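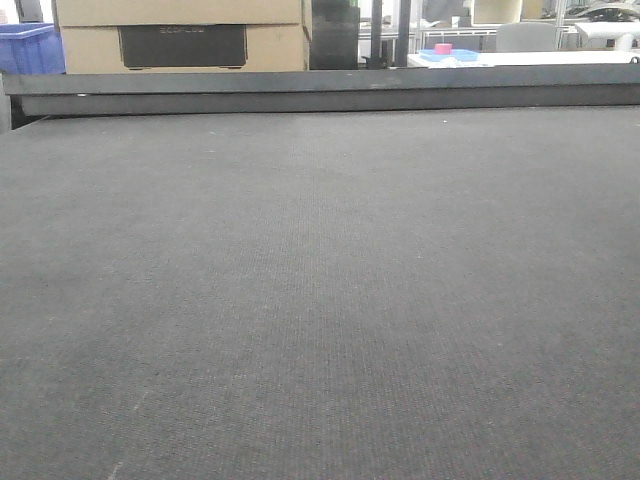

직물을 씌운 짙은 회색 작업면과 뒤쪽의 금속 테두리

2023년 4월 6일

Kutlow 공동작업실 제작 일지. Kola 조립 및 시운전 건.

오전 여덟 시에 작업실을 개방하고 전원 계통부터 점검하였다. 전날 퇴실 시 분리해 둔 제어기 전원선을 다시 연결하였으며, 비상정지 버튼은 Abelardo Paredes 씨와 본인이 각각 한 차례씩 눌러 차단을 확인하였다. 점검표에 두 사람의 서명을 남겼다. 점검표 양식의 셋째 칸이 여전히 예전 장비 명칭으로 되어 있어 수기로 고쳐 적었는데, 양식 자체의 개정이 필요하다.

작업면의 직물은 지난주에 교체한 것이다. 종전의 고무판은 부품을 내려놓을 때 소음은 적었으나 기름이 배면 닦아 내기가 어려웠고, 손전등을 비추면 반사가 심하여 작은 나사를 찾는 데 불편이 컸다. 현재의 직물은 색이 어두워 흰 먼지가 눈에 잘 띈다. 매일 작업 전 점착 롤러로 한 번 정리하기로 하였으나 오늘은 생략하고 바로 배선에 들어갔다. 왼쪽 앞부분의 희미한 흰 줄은 솔질로 지워지는지 다음에 확인한다.

오전 작업의 대부분은 손목부 배선에 소요되었다. 손목 카메라의 케이블이 회전축을 지나는 구간에서 여유가 부족하여, 팔을 끝까지 돌리면 커넥터가 당겨지는 문제가 있었다. 기존 고정구를 풀고 케이블을 한 바퀴 느슨하게 감은 다음 다시 고정하였다. 첫 번째 시도에서는 고리가 너무 커서 손가락 뒷면에 닿았고, 고정구 위치를 안쪽으로 옮긴 뒤에는 간섭이 없었다. 이 과정에서 커넥터 잠금쇠 하나가 부러져 예비품으로 교체하였다. 예비품 재고는 이제 없으므로 Arsenault에 추가 주문을 넣어야 한다. 납기는 문의 중이다.

점심 전에 손가락의 최대 벌림을 측정하였다. 측정값은 84mm로, 도면 수치와 일치한다. 다만 닫힘 쪽에서는 양 손가락의 안쪽 면이 위에서 먼저 만나고 아래가 조금 뜨는 경향이 있었다. Paredes 씨는 손가락 뿌리의 얇은 와셔를 의심하였고 본인은 인쇄 부품의 수축을 의심하였다. 와셔를 빼고 다시 닫아 본 결과는 차이가 분명하지 않았다. 이 건은 결론을 내리지 않고 보류한다.

오후에는 파란 상자 취급 동작의 기준 자세를 잡는 작업을 실시하였다. 팔을 상자 위쪽에 세우고 손가락을 닫은 상태에서, 손목 카메라로 테두리와 내부 바닥이 함께 보이는 높이를 찾는 것이 목적이다. 상자는 비운 상태로 사용하였다. 내용물을 넣은 시험은 기준 자세가 확정된 이후로 미루기로 이미 합의한 바 있다. 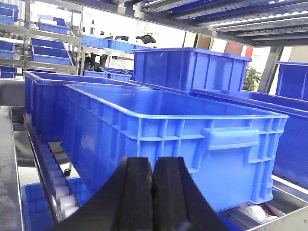 가장 까다로운 부분은 바닥의 반사였다. 상자 안쪽이 매끈하여 조명이 그대로 비치고, Keko 검출 프로그램은 밝게 비친 부분의 경계를 물체의 윤곽으로 잘못 잡는 경우가 있었다. 노출을 한 단계 낮추자 오검출은 줄었으나, 이번에는 뒤쪽 선반에 놓인 상자들의 테두리가 어둡게 뭉쳐 앞의 것과 구분되지 않았다. 같은 색의 상자가 여러 방향으로 놓여 있는 환경에서는 색만으로 대상을 고르는 현재 방식에 한계가 있다고 판단된다. Paredes 씨는 테두리에 표식을 붙이는 방안을 제안하였다. 본인은 상자가 비스듬히 놓이는 경우를 먼저 처리하고 싶으며, 표식은 그 뒤에 검토하여도 늦지 않다고 본다. 의견이 갈려 두 방안을 모두 기록해 둔다.

상자의 외벽 보강살도 고려 대상이다. 손가락이 테두리를 잡으러 내려갈 때 바깥쪽 손가락 끝이 세로살에 걸릴 가능성이 있다. 짧은 쪽 벽의 손잡이 부분을 이용하는 안도 있으나, 손잡이를 잡으려면 팔이 상자 끝까지 돌아가야 하고 오전에 고친 케이블에 다시 부담이 간다. 우선 긴 변의 테두리를 잡는 것으로 하고, 접근 속도를 낮추어 진행한다.

롤러 레일에 대하여도 적어 둔다. 경사 레일 위의 상자는 손가락이 옆면을 밀면 굴러갈 수 있으므로, 시험 중에는 레일 아래쪽 끝에 멈춤대를 대는 것을 원칙으로 한다. 앞서 이 원칙을 구두로만 정하였던 탓에 전달이 되지 않은 이용자가 있었다. 오늘 일자로 안내문을 작성하여 출입문 안쪽에 게시하였다.

기준 자세를 저장한 뒤 30분간 정지 유지 시험을 하였다. 관절 온도는 허용 범위 안에 있었고, 손목 위치가 조금 처지는 현상이 기록되었다. 처짐이 제어 이득의 문제인지 브래킷의 유격 문제인지는 기록만으로 판별되지 않는다. 볼트 조임을 확인하려 하였으나 토크 렌치가 대출 중이었다. 반납 예정자에게 메시지를 남겼고 회신은 아직 받지 못하였다.

공용 공간 이용과 관련하여, 작업면 뒤편에 쌓아 둔 종이 상자를 정리해 달라는 요청이 접수되었다. 비품 보관용인지 폐기 대상인지 표시가 없어 임의로 옮기지 않았다. 보관을 원하는 이용자는 상자에 이름과 기한을 적어 주기 바란다는 문구를 위 안내문 하단에 덧붙였다.

다음 작업 사항은 다음과 같다. 손목 브래킷의 조임 확인, 노출값을 바꾸어 가며 Keko 검출 결과 재수집, 손가락 뿌리 와셔 재측정. 케이블 고정구는 현재의 것이 임시품이므로 도면을 고쳐 다시 출력한다. 2차 시운전은 6월로 잡혀 있으나 Arsenault의 납기에 따라 조정될 수 있다.

퇴실 전 팔을 보관 자세로 내리고 제어기 전원선을 분리하였다. 열쇠는 Paredes 씨가 보관한다.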